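Tips for testing hand-held grippers on household cloth
By Kirsty Carnegie
3rd June
14 comments

Cloth is the cheapest test piece for a two-finger gripper and the least forgiving. A block either stays in the fingers or falls out. A towel can be held by one corner, by a fold or by a single thread, and the gripper will report the same finger position for each. The notes below come from comparing two hand-held units, the Korstead and the Stareck, before settling on finger inserts for the arm version. They assume you already have both units charged and the logging software running.

Choose the cloth first

Use one towel for the whole comparison. Waffle weave is a good start, as the raised grid gives the ribs on the finger faces something to catch. Flat cotton comes next, then microfibre. Leave anything with a printed or rubberised patch out of it.

Wash new towels twice before testing. Shop finish makes the first few grips slide, and the results will not match anything you record in September. Skip fabric softener. Pale, plain colours are easier to follow in the recordings than dark ones, and folds show up without extra lamps.

Pick up from a bunch before trying an edge

A bunched grip tells you whether the fingers close evenly. Gather the middle of the towel, feed it between the fingers, close, and let the rest hang. Hold still for a slow count of five, then look at how the cloth sits against the inner faces. 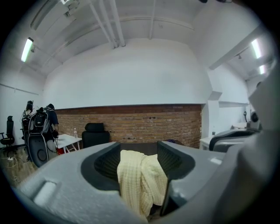
If the towel creeps downwards, check the inserts before adding force. A worn insert polishes along its ribs and feels smooth to a fingernail. Clean it with a dry toothbrush. Lint packs into the recesses quickly, and a packed recess behaves like a flat pad. I clear mine every 100 grips, more often with new cotton.

Do not compare squeeze force between makes by feel. The Korstead has the stiffer trigger and always seems to be gripping harder. On the bench scale the difference was smaller than the spread between operators.

Hold the gripper well out from the body

Keep both arms forward and the elbows slightly bent. Held close, the sleeve or shirt front brushes the towel and takes part of the weight, which spoils a slip test. It also hides the markers from a head camera. Button loose cuffs or roll them up.

Turn the unit slowly with the cloth in it. Quick turns swing the hanging part, and the swing shows as slip when you read the log. If you need to see how the grip copes with movement, make that a separate run with its own label.

Check markers at the start of each run. A cube that has been knocked a few degrees will still be detected, and the finger width calculated from it will be wrong all the way through. I use the Privumard calibration card, though any flat printed sheet of known size will do.

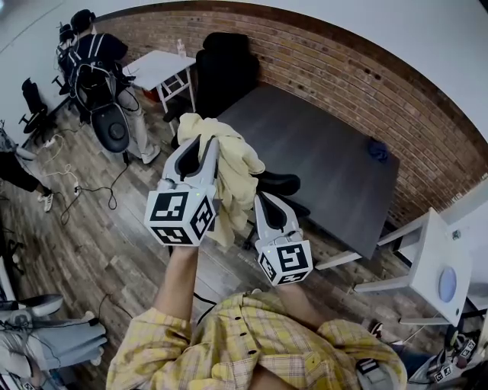
Keep leads off the walking line

Tape down anything that crosses the floor between the work table and the charging point. Leave slack at the connector end and take it up in a loose figure of eight. Tight coils pull straight again at the worst time.

Write the settings on paper

Trigger limit, insert type, cloth, operator. The log on the Stareck keeps only the last 800 entries and drops the oldest without warning. The Korstead exports everything, but names each file by serial number, so two runs from one unit are hard to tell apart later.

Settings I ended up with: ribbed inserts, trigger limit at the second notch, waffle towel folded once. With microfibre, go down a notch and change to the softer inserts. I have not tried wet cloth on either make, and the Stareck manual advises against it.

14 comments | 37 shares

Related
Cleaning lint out of ribbed finger inserts
Michailidis bench scale: setting the zero
Which tea towels shed least
Storing battery packs over the summer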